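Garment Handling Project: Progress Report on Equipment Planning and Spend
Prepared for Precious Buthelezi, Janmont
Prepared by Petronella Shezi
19 January 2022

Where we are

The short version is that we have spent less than we said we would, later than we said we would, and on slightly different things. Two of the three capital items in the original plan are bought and installed. The third, the second arm, is still a line in a spreadsheet, and most of this report concerns that line.

The first arm has been on the bench since December and is running folding trials with T-shirts. Nadhirah Simanjuntak has charge of the trials and has asked me to report that the software is coming along and that the budget for shirts was the only accurate forecast in the proposal. I wrote that forecast, so I am pleased to pass it on.

Grippers

The proposal set aside a fair sum for commercial grippers. We got quotes from Zirico and from Van der Merwe. Zirico's unit is lovely, and priced accordingly. Van der Merwe's was cheaper until we added the mounting kit, the cable, the licence for the cable (I did ask) and freight, at which point it was no longer cheaper.

Themba Mabuza suggested we stay with our own finger design for this phase and put the money aside. Fingertips will wear and shapes will change, and a fingertip we can replace in an afternoon suits us better than one with a lead time of 7 weeks. We would like to move the unspent gripper allocation to the second arm, with your approval.

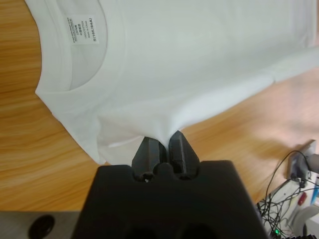 The second arm is harder. One arm can pick up a shirt, drag it and turn a corner over. Shaking out a bunched one, or squaring up the shoulders, really wants two. We knew this when we wrote the proposal and planned to buy both arms together, then split the order when the exchange rate did what it did. Carnow has held its quoted price for us once already and has let us know, in the friendliest possible way, that it won't be doing so again.

Small items, which are never small

The proposal had no line for power, cabling or cable management. It has one now. Jucélia Cordeiro priced a proper distribution unit, cable trunking and a labelled panel, and the total is modest enough that I am embarrassed to be raising it under its own heading. If the second arm goes ahead, this work should be done first, and we would like it charged to the same allocation.

We have also budgeted for 200 more garments in assorted sizes and fabrics. Plain cotton T-shirts have been an agreeable place to start, but customers do insist on owning other clothes.

What we are asking for

1. Approval to move the unspent gripper money to the second arm.
2. Approval of the power and cabling work, ahead of delivery.
3. A decision within 20 working days, which is how long the Carnow quote has left to live.

If the answer to the first is no, the trials will continue with one arm and we will cut the two-handed tasks from this year's plan. Nadhirah has a revised schedule ready for that case and can send it on request.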